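# About Burnemska

We wrap and pack small things for shops that would like to stop doing it themselves. Most of the work is confectionery and small gifts, the kind with a printed wrapper, a shiny layer and a name in gold. We started with 4 people and a rented bench in the old Masley building, and we are now 14 people in the same building with better benches.

You have probably read a few pages like this one already, and you may have noticed that every packing company is passionate. We have doubts about passion as a way to get a crease straight. Paper tears, foil marks if you look at it too long, and a pattern that lined up fine on the screen will slide sideways the minute it goes around something narrow. We would sooner tell you that now than in December.

## What we wrap

Slim, upright pieces are a large part of our week, and they are harder than boxes. A box has flat sides and forgives you. A tall piece that is wider at the top shows every decision you made on the way up, and if two or three patterns meet on it, they all have to meet somewhere a customer won't mind looking at.
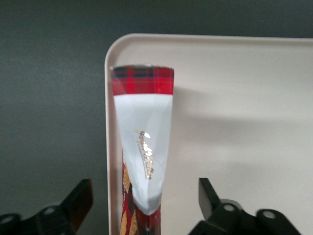

Clients often ask for tartan, gold script and a busy red print on the same item. We used to argue. We still ask whether the script can be read from across a counter, and the answer is usually that it doesn't matter, it's a signature, people like the shine. Fair enough. Our job is to keep the plaid level and the white clean.

Finished pieces go into plain trays with smooth sides, 50 to a tray for the smaller sizes. We tried dividers from Halonen for one season and went back to trays without them. The dividers looked very organized and scuffed the corners.

## What we don't claim

We don't call our wrapping luxury, because we have never found out what that means once the thing is unwrapped. We don't say "sustainable" about glossy paper either. If you want a wrapper that goes in with the paper recycling, ask us and we will show you which ones do — the choice is smaller than the catalogs suggest.

Altetex supplies most of our patterned stock. Last July we checked a full delivery by hand, 2,291 sheets, after a run of off-color reds. It was dull work and we'd do it again.

## Before you write to us

Send a sample of the item itself, unwrapped. A drawing won't do. We will wrap one, send it back and tell you what we don't like about it — you are free to disagree.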